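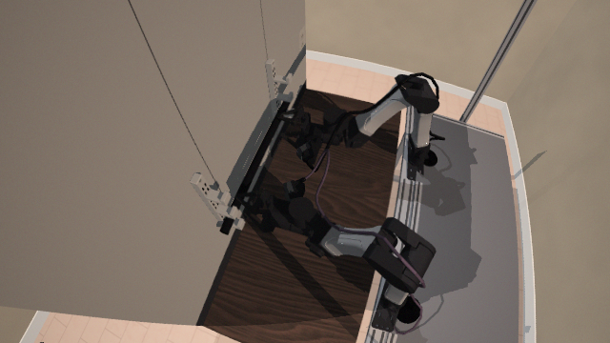
Page 2 of 3

Log carried on by Siwan Sayce, Sep 29, 2025

Right, back again. Thanks to everyone who replied on the first page. For anyone who's just landed: the Panoder boiler controller in my mum's house keeps dropping the hot water schedule overnight, then comes back in the morning insisting it's on holiday mode. It has been doing it since July, on and off, and Bavis (the people who fitted it) have closed my ticket twice as "resolved by customer", and the customer has resolved nothing!

What I've tried since last time:

Full reset, holding both buttons until the little house symbol flashes. It took, the schedule stayed for two nights, then gone again.

New batteries in the room unit. I used decent ones this time, because somebody rightly told me off for the bargain bin ones. No change.

Moved the room unit off the landing wall and onto the bookcase downstairs, so it's got a clear run to the receiver. The signal went from 63 to full bars and stayed there, so I think we can stop blaming the walls. I know they're thick, they've been thick the whole time.

Turned off the "learn my habits" setting. I had high hopes for this one – my mum's habits are not something I'd want any machine to learn – but it dropped the schedule that very night.

The error is still E132. The booklet says E132 means "clock not confirmed", and then sends you to a page about descaling. I've read that page four times now and there isn't a word about clocks in it.
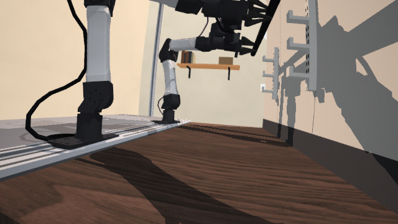

So I rang Bavis again and got a very nice lad who asked what firmware it was on. It says 1109 on the info screen. He went quiet and then said they normally see a newer one on that model, and could I update it through the app. I can't, as the app says it's already up to date. He's put me through to second line and I've got a new ticket, which is open as I type this, so fingers crossed it stays that way past teatime.

In the meantime I had a proper go at the clock idea. If I set the time by hand and switch off "update time automatically", the schedule has now held for three nights running. If I switch the automatic time back on, it's gone by the morning. I've done that twice each way to be sure. Mum has been very patient about the cold baths, though she did ring my brother to complain about me.

My guess is that it asks for the time in the small hours, doesn't get an answer, and falls over into holiday mode while it waits. Does that sound daft? Whoever posted about the router – yes, I did check, and hers does restart itself every night to save power. I've left that alone for now because I only want to change one thing at a time, but it's next on the list.

Two questions for anyone with the same model:

What number do you get on your info screen?

And does yours still have the holiday mode entry in the menu after a reset? Mine vanishes until the next day.

A replacement is 200 quid fitted, and I'm not paying that until second line have had their turn. Leaving the automatic time off tonight, router next. Will post what happens.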